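Thursday, July 25, 2019

The gripper fault is back. I wrote in June that I had fixed it by replacing the cable at the wrist, and I was wrong.

The job is simple. The arm picks up an ear of corn, carries it over to the plate and lets go. On run 753 the fingers closed early, a good distance short of the corn, and the controller logged a successful grasp. The arm then went through the rest of the motion with nothing in its grip.

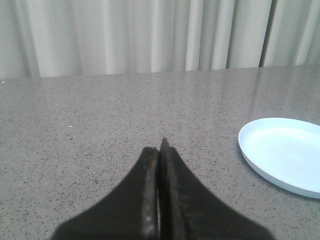
I went through the log that evening. The motor current rose when the fingers met each other, and my code took that as contact with an object. It never compared the finger position to the width it was expecting. That check was in the old version — I took it out when I moved everything over to Jendeo and forgot to put it back.

A missed pick is only annoying. What bothers me more is that the stop button did nothing for 2 seconds. The stop command was waiting in the same queue as the motion commands, so the arm finished its move first. I had my hand near the counter at the time.

I cut the power at the wall and have not run it since.
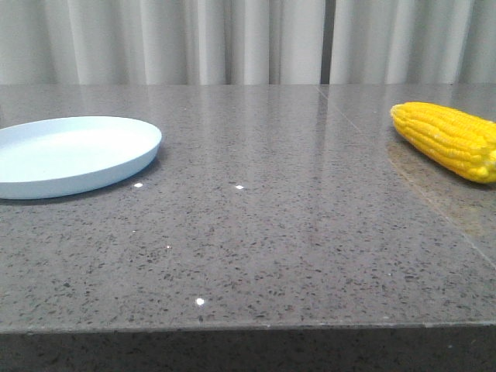

Kwesi Mensah wrote back that a stop should never go through software at all, and that he would wire the button straight to the motor supply before touching the grasp code. I ordered the relay this morning. The width check can wait until it is in.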